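The Mellside Gauge

Réka Dudás read the gauge at Mellside every morning at six and entered the figure in pencil. The board was enamelled steel, graduated in centimetres, bolted to the upstream face of the old bridge pier. In March the river usually stood at 155. She had eleven years of notebooks showing this, kept in a filing cabinet in the hallway with the spines outward.

The utility at Marulanda had installed a pressure sensor two winters earlier. It sat in a length of pipe below the pier and reported every quarter hour. For most of that time the sensor and the pencil agreed to within a centimetre. Then the sensor began to read high. The difference was 4 centimetres by the end of February and did not close again.

She wrote to the district office. Heriberto Alvarado replied that the sensor had been calibrated and that enamel boards were known to slip. He asked whether she had checked the bolts. She had checked the bolts. She sent him the date of the check and the torque setting.

Alvarado telephoned that evening.

"It's a small difference," he said.

"It's a constant one."

"The flood model takes the sensor. It doesn't take the board."

"Then the model has too much water in it," she said.

She heard him moving papers. He said he would send Jhosep Llanos up with a level and a staff, and that she should not expect him before noon.

She spent the next morning at the kitchen table copying the winter readings onto a clean sheet, one column for the board and one for the sensor, with the difference in red.
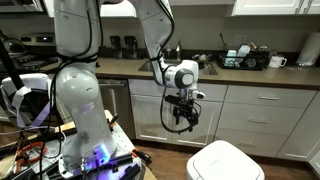 The kitchen, morning.

Llanos arrived at twenty past one. He was younger than his voice on the radio and had brought the wrong boots. They ran the level from the benchmark in the churchyard wall, down the lane and onto the bridge, a distance of about 200 metres, and then ran it back again to close. The misclosure was a millimetre. Llanos wrote it down and underlined it.

"Your board's right," he said.

"Yes."

"So the pipe's moved."

"Or the benchmark it was set from."

He looked through his folder. The sensor had been levelled from mark 574, on the parapet of the weir. She knew the mark. The parapet had been rebuilt the summer before the sensor went in, and the brass stud had been put back by the mason.

Llanos stood for a while looking at the water. It was brown and carried a few sticks.

"But they agreed for two years," he said.

Réka had thought about this. She opened the notebook to the first winter and showed him the correction somebody had been applying at the office, in a different hand, until February.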